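Stiletmont Textile Reuse Pilot
Progress report to the Peltonen Fund
Jul 16, 2018

Where we stand

The pilot has now run since March, and the short version is that collection is going well and nearly everything after it is going slower than the plan said. We would like the Fund to read the collection figure with some care. It is the easiest number to raise and it says the least about whether the idea works.

Residents dropped off 2,454 pounds of cloth through the bins at Stiletmont and Ikell. Of that, 1,400 pounds was fit for reuse of any kind. The rest was stained, moldy or mixed with things that should never have gone in the bins, shoes and bedding mostly. The application assumed a much better share. We think that assumption came from towns with staffed drop-off points, and ours are not staffed.

Sorting and grading

The grading sheet supplied with the Modatari method has five grades. In practice our sorters use three. The line between the second and third grades depends on "hand feel," and two people given the same bag will split it differently. We tried a half-day training in the spring and saw no change we would be willing to defend. Our proposal is to drop to three grades for the rest of the year and stop reporting the other two.

Single-color cotton and felt-type pieces go fastest. Prints are slow to move, whatever the workshop says about demand.

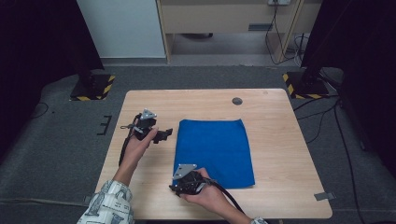
Folded blue cloth on a work table.

Sales and outlets

The school craft kits brought in $184. That is not a typing error. The kits cost more than this to pack if staff hours are counted, and the application did not count them. We were told interest would pick up once teachers had seen the kits, and perhaps it will in the fall, but we have no orders that would support such a claim. The wiping-cloth contract with the garage in Ikell is dull and pays on time. We would put more effort there.

Spending

We have $300 left in the equipment line. We do not recommend buying the second baler the plan calls for. The first one stands idle most of the week, and a price quoted as "discounted" is still a price.

Requests to the Fund

Please approve the move to three grades. Please also let us shift the remaining equipment money to bin repairs at Ikell, where two of the lids no longer close and rain gets in. We would prefer to hold the craft kits at their present size until the fall orders are known.

The next report will give pounds sold next to pounds collected, by outlet.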